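# Unit 7: Segmenting unlabeled demonstrations

Reading for this unit: the Gallside report, sections 2 and 3. The notation follows Nikolaidis; where the report writes *s* for a segment boundary, these notes write *b*.

## 7.1 Problem

A demonstration of cloth handling is recorded as one continuous sequence. The policy is trained on short segments, each with a single subgoal (grasp an edge, lift, spread, fold). Boundaries must be found before training. Manual marking is slow, and two annotators seldom place *b* on the same sample.

## 7.2 Views

Each sequence has a moving view from the hand-held gripper and a fixed view of the workspace. The moving view turns with the tool. Motion blur is common in it, and much of what it records is wall, ceiling, or the operator's own arm.
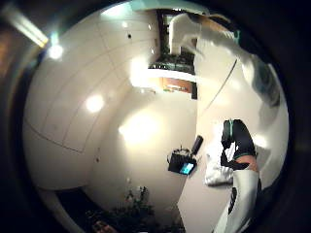
Let *v(t)* be the speed of the tool, smoothed over a short window. A candidate boundary is any local minimum of *v(t)* below the threshold *θ*. Used alone, this rule splits too often: operators slow down in the middle of a fold to adjust their grip. The Tirklow set contains 388 demonstrations, and the speed rule marks far more boundaries in it than the annotators do.

## 7.3 Adding the fixed view

The second cue is the outline of the cloth in the fixed view. Let *c(t)* be the change in outline area between samples. A candidate is kept only if *c(t)* is also small on both sides of it. Striped fabric needs care. The stripes bend along the creases, and an outline method based on edges will pick up stripes as borders. Use the color mask from Lab 2 instead. 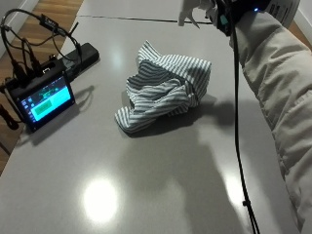

*Figure 7.2. Fixed view: striped shirt, crumpled, on a light-gray tabletop. The sleeve at right must be excluded from the mask.*

Shadows and reflections on a glossy surface also enter the mask if the brightness limit is set too low. Set it per session.

## 7.4 Exercises

1. Implement the speed rule and plot *v(t)* for one Briston sequence. Mark the candidates.
2. Add the outline test. Report how many candidates it removes.
3. Repeat step 2 with the mask computed on every second sample. Explain any change in the boundaries.

Limit each sequence to its first 1000 samples. Questions on the exercises go to Ljubica Nikolaidis.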